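Demo log, teleop bench, December

Start 9:40. Cuesta wants the cleanup task at 200 good demos before anyone trains on it. I think the number was picked because it looks fine on a slide. Writing this down now so I can't claim later that I thought it was a great idea.

Setup as before: leader arm on the left, operator seated, wrist view on the monitor. Gripper offsets reloaded from the Emix config. They had drifted again, or somebody saved over them. I'd bet on the second one. The config file still has no change history.

First task is the soft toy pickup from the tabletop. Instruction text reads "pick up the toy", same as last month.

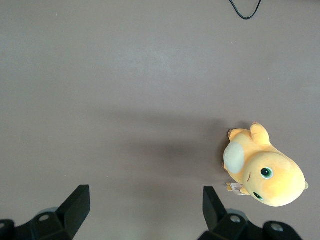
My complaint about soft things stands. You can close on plush almost anywhere and it comes up, so every sloppy approach gets logged as a success and the policy learns that sloppy is fine. The Tinddale write-up makes a lot of its success rate on plush and I don't believe it tells us much. Put a rigid mug in the same spot with the same approach angle and then show me the rate.

What I'd like to do instead: pick one grasp (across the body, never by the head or by a tag) and throw out demos that don't use it. We'd lose a good part of the set. Fine. I looked through 70 of the old ones over lunch and the approaches are all over the place. Some operators come straight down, some slide in from the side, and one person closes the gripper early every time and then opens it again. All marked good.

Also the arm's own shadow. It moves with the wrist and lands on the table right where the policy is supposed to be looking. I have asked twice whether anybody has tested with the overhead light moved. No answer yet. Would take an hour.

Second task, cabinet doors. Different animal. 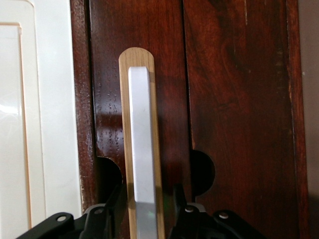 Remote control is at its worst with this kind of thing. The operator has no feel for contact through the Skanow leader, only what the wrist view gives, and that view has no useful depth once you're close to a flat door. So people creep, stop, back off, creep again. The pauses go into the data along with everything else. Replay a demo at normal speed and it looks like someone trying to find a light switch in a hotel room.

Hand guiding would suit doors better, I still think. You hold the arm, you feel the door push back, and the path comes out smooth. The argument against is that your hands end up in the camera view and the policy might learn to wait for them. Fair point, but it's an argument for masking or for replaying the path and recording it clean -- we dropped hand guiding without trying either.

Glossy dark wood is also going to be a pain. Reflections shift as the wrist moves. The finger holes are dark on dark, and I would not trust a detector on them without seeing the failures first.

File counter says 1,858 episodes across all tasks. That includes aborted ones, and I can't find where the abort flag is stored, if it's stored. Don't quote that number to Cuesta.

To do:
-- write down the one allowed toy grasp and stick it on the monitor
-- light test, 2 lamp positions, same operator for both
-- trim pauses at the start and end of door demos, leave the middle alone for now
-- find the abort flag
-- lock the Emix config file

Stopped at 4:15. Leader arm wrist joint feels notchy near the end of its travel, check before the next session.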